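Keeping Legal Papers in Order at the Kitchen Table

By Elżbieta Sowa, May 1, 2019 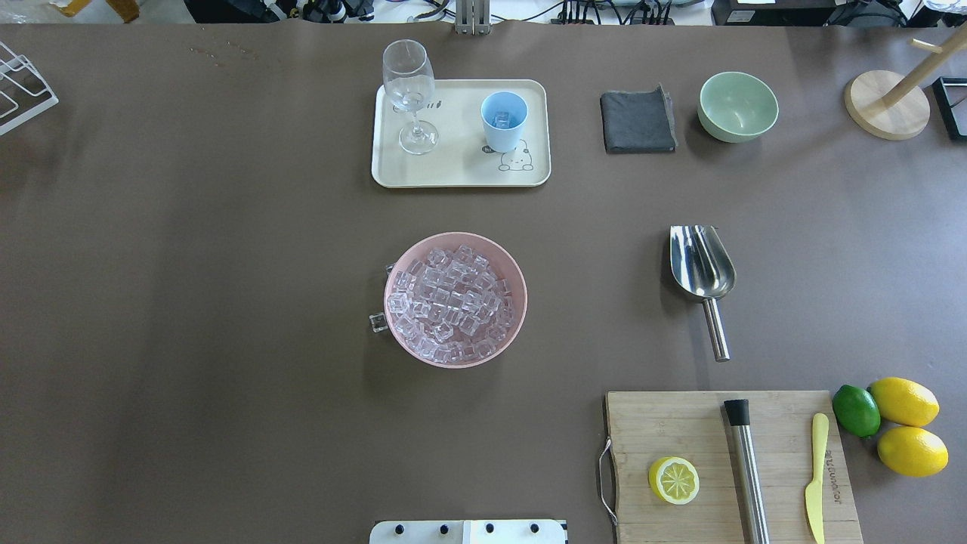 Start with one box

When I had a dispute with my landlord in Villatton, I kept all the letters in the drawer with the tea towels. On the morning of the small claims hearing I could not find the lease. The judge was patient with me, but I lost the part of my claim for the broken heater. After this I made a system, and I share it for everybody who must prepare a case at home without an office.

Take one box with a lid, big enough that the papers lie flat. Mine is from Porkon and I use it only for this. Do not put inside the recipes, school notes or coupons, even for one evening.

Sort by date, not by sender

Many people make one pile for the landlord, one for the bank and one for the court. I did this also, and it was difficult to explain what happened first. Put everything in one line by date, the oldest on top. If a letter has no date, write on a sticky note the day when you received it. Never write on the letter itself.

Number the pages with a soft pencil in the lower right corner. My file had 42 pages at the end, and when the clerk asked for the repair estimate I could say the page number immediately.

Keep the envelopes

The postmark can show when a notice was really sent. Use a paper clip to hold the envelope with its letter. Staples make small tears, and you will need to remove them when you copy.

Protect papers from the kitchen

Wipe the table and let it dry fully before you open the box. Drinks stay on the counter. If a page gets wet, put it between two sheets of plain white paper, with a heavy book on top, and leave it overnight. Do not use a hair dryer, the page will curl.

For grease spots, cover the spot with cornstarch, wait one hour and brush it off gently. It does not remove everything, but the text is usually easier to read.

Receipts fade

Store receipts are often printed on thermal paper and the ink disappears, especially near the stove or a window. Copy them in the same week. I had a receipt from Castillo for $1,139, for the new heater, and by January it was almost white. The copy saved me when I made the second claim.

Make 2 copies of everything

One is for the court and one is for the other side. Your original stays in the box, and you bring it to the hearing in case somebody wants to see it. Rules are different from state to state, so call the clerk's office and ask how many copies they want and if they accept photos from a phone.

The evening before

Put the box next to your shoes, with your ID and the hearing notice on top. Write the case number on a small card and keep it in your coat pocket.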